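The Good Tablecloth

Wyn Gittins got the call at the servo, one hand on the bowser. Mum's house. Settlement moved up. Everything out by Thursday.

Twenty-six years of stuff. Right.

She drove to Fleltberg with the windows down and the radio off. Veronika was already there, sleeves up, boxes everywhere, crying a bit over a gravy boat.

"Renzo wants the clock," she said.

"Renzo can have the clock."

"And the tablecloth."

Wyn stopped. Not the tablecloth. Christmas, christenings, the lunch after Dad. No.
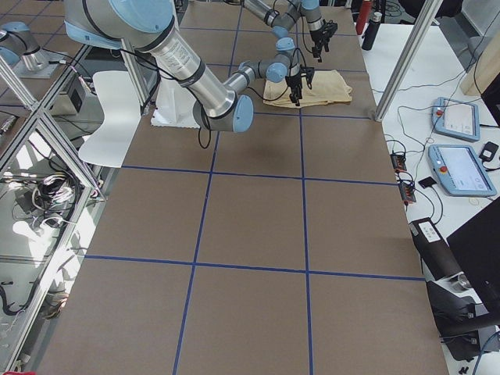 Folded cloth on brown paper.

She rang him from the laundry. Standing up, door shut.

"You never even liked it," she said.

"I spilt on it," Renzo said. "Easter. I was 2, or near enough. Mum never got it out and she never told anyone it was me."

Rain on the tin. Veronika dropping something in the hall, swearing in two langauges.

"Which corner?" Wyn said.

"Dunno. She always put the bread over it." 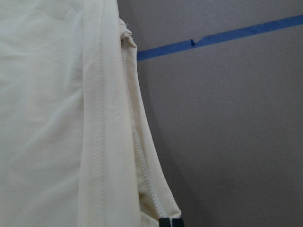

Page last changed: April 1, 2021

So they looked. Held it up to the kitchen window, a sister each end, arms aching. Hems, creases, the darn from the year of the candle. Light going.

"There," said Veronika.

"That's tea."

"Its not tea."

Wyn put her thumb on it. Small as a five cent piece. She'd eaten off this thing her whole life and never moved the bread.

Renzo turned up after dark with fish and chips, wet through, no coat. They'd packed the plates. They'd packed the table, near enough. So, floor. Wyn shook the cloth out over the boards and he just stood there with the parcel going see-through in his hands.

"Sit down," she said. "You're dripping."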